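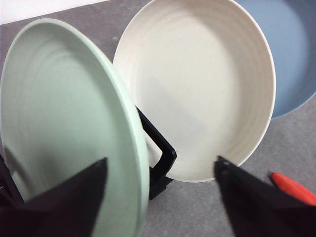 Photo: Ajayi

So I bought the motorcycle before I bought the manual, and if you've ever done it in that order you already know how my summer went.

It was a Teteck, the middle one in the lineup, with the square tank and the seat like a church pew. The guy wanted 1000 dollars and I had 1000 dollars, and I took that as a sign. He told me it ran great. It did run great, all the way to the bottom of his driveway! Then it coughed twice and I pushed it 11 blocks home in July with my jacket on, too proud to take it off while people were watching.

My sister said, get the manual. My neighbor said, get the manual. I said I had hands and a set of wrenches, and how hard could a carburetor be? (I had it in a muffin tin by supper. Every little brass piece in its own cup, very organized. Then I carried the muffin tin across the garage and tripped on the hose.)

I ordered the manual that night. The real one, the Konance edition, used, from a seller three states over. It showed up in a bread bag. Somebody had owned it before me and somebody had owned it before them, and both of them had written in it. The first one used pencil and was very polite. "Check this twice," he'd put next to the float height. The second one used red pen and argued with him. "Once is plenty." "No it isn't," in pencil, so I guess the first one got the book back at some point. I never did work that out.

I read it in bed. I read it at the laundromat. By page 40 I was rooting for Pencil, and by page 100 I had come around to Red, who was rude but had clearly been stranded a few times. On the page about the fuel petcock they both wrote the same thing, one under the other: "It's always this."

Well, I hadn't touched the petcock. I went out there at midnight in my slippers with a flashlight in my teeth and pulled it apart, and the screen was packed solid with rust flakes. I cleaned it with an old toothbrush. I put the carburetor back together the way Pencil liked it, and I checked the float twice, and I kicked that thing until my knee hurt.

It caught on the ninth kick. Lights came on up and down the street — I'm sorry, everybody — and I just stood there in the smoke, yelling.

In the morning I got a blue pen out of the kitchen drawer and turned back to the petcock page. There was still a little room at the bottom. I wrote, "Yep," and then I rode over to my sister's for breakfast.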